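Visite chez Kaltalen, en juin, côté démo

J'avais promis un retour sur ma matinée chez Kaltalen, alors voilà, avec un peu de retard ! On est arrivés à 9 h, café dans le hall, badge, et direction l'atelier où ils font tourner l'Ivik, leur kit de rangement de vaisselle (bras, pince, logiciel Fuvlow, le tout livré en 2 caisses).

C'est Braulio Cisneros qui nous a fait le tour. Il parle vite, il adore son produit et il répond quand on l'embête avec les prix. La location part sur 16 mois minimum, ce que je trouve long pour une petite cantine comme la nôtre, mais la formation est comprise. Chez Hofstetter on m'avait proposé moins long, sans personne pour venir régler la pince...

Ce qui m'a plu : on travaille avec de la vaisselle en plastique toute bête, assiettes, bols, gobelets, posée sur une nappe verte. Les gobelets, c'est ce que je voulais voir de près, vu le nombre qui nous passe entre les mains chaque midi ! Il me reste à savoir ce que donne le bruit en salle, on était trop nombreux à bavarder pour juger. Le devis doit arriver sous 5 jours, je vous raconterai.

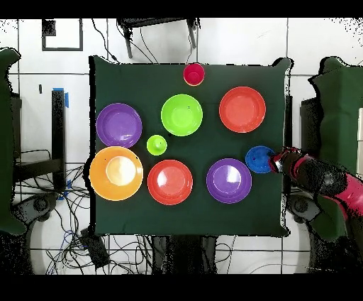 L'Ivik et le gobelet bleu, dans l'atelier de Kaltalen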